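Betreff: Re: [kommissionierung] Haushalt nächstes Jahr, Posten für die zweite Zelle
Von: Impi Laitinen
Datum: 21. Oktober 2019

Veikko Kiiskinen schrieb:
> Ich brauche bis Monatsende eine Liste, was für die zweite Zelle
> angeschafft werden muss. Arm und Steuerung stehen schon drin. Reicht
> für den Rest ein Pauschalposten von 1000 Euro, oder wird das knapp?
> Und brauchen wir die Greiferfinger wirklich doppelt?

Hallo Veikko,

das wird knapp. Okafor hat im Juli für einen Satz Finger 77 Euro verlangt, und wir sollten vier Sätze einplanen. Zwei gehen in Betrieb, zwei ins Regal. Die Lieferzeit lag zuletzt bei 20 Tagen, so lange kann Esel nicht stehen.

Für die Kabelführung am Arm hätte ich gern einen eigenen Posten. Kabelbinder gehen für den Anfang, für den Dauerbetrieb möchte ich ein fertiges Schlauchpaket. Kolano schickt dazu noch ein Angebot – bitte die Zeile vorerst offen lassen.
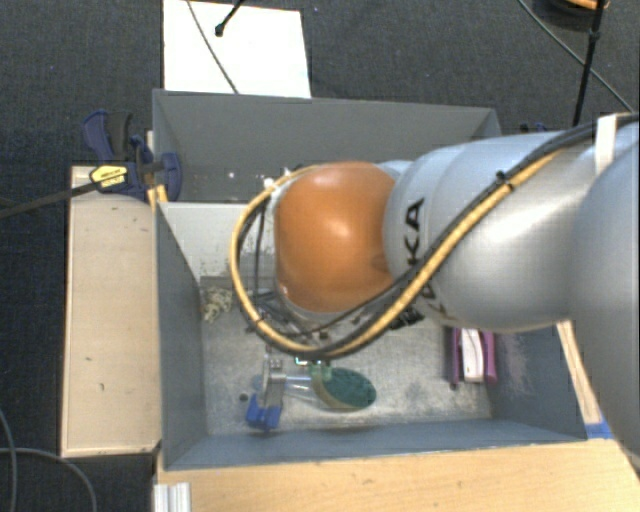 Bei den Behältern bin ich für dieselbe Größe wie bisher, sonst müssen wir die Greifpositionen neu einmessen. Die Befestigung am Tisch würde ich diesmal fest verschrauben und nicht mit Zwingen lösen. Das Material dafür kann aus dem Werkstattbudget kommen.

Testobjekte (Bürsten, Verpackungen und so weiter) bitte nicht vergessen, die fehlten letztes Mal ganz in der Planung.

Gruß
Impi

Weitere Beiträge in dieser Liste
Arncombe: Termin für die Abnahme
Ersatzteile Esel, Stand Juli
Angebot Okafor, Rückfragen

Kontakt zur Listenverwaltung | Nach oben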